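Die Kiste unter der Treppe

Bei uns zu Hause gab es früher eine Schublade, in der alles landete, was keinen Platz hatte. Inzwischen ist daraus eine Kiste unter der Treppe geworden, und ich gebe zu: Ich liebe sie! Im April wollte ich sie eigentlich ausräumen, kam aber nur bis zu einem Kreisel und einem Eierschneider (wem gehört der bloß?), dann saß ich drei Stunden auf dem Boden und las alte Postkarten.

Meine Freundin Mieke Nijs ist da strenger. Bei ihr darf etwas sechs Monate herumliegen, danach kommt es auf den Flohmarkt in Coltlow. Dort habe ich letztes Mal prompt ihre Käsereibe zurückgekauft, weil ich sie so hübsch fand. Wir haben sehr gelacht, und die Reibe liegt jetzt, na klar, unter der Treppe.
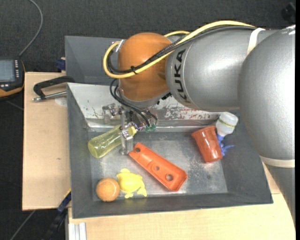 Zuletzt geändert: 19. Okt. 2021

Spielzeug und Haushaltskram in einem einzigen Behälter, da geht mir das Herz auf. Evelien Brouwer vom Trödelladen Wouters rät, wenigstens die Batterien herauszunehmen, bevor man etwas wegpackt. Das mache ich jetzt brav. Den Eierschneider habe ich übrigens behalten.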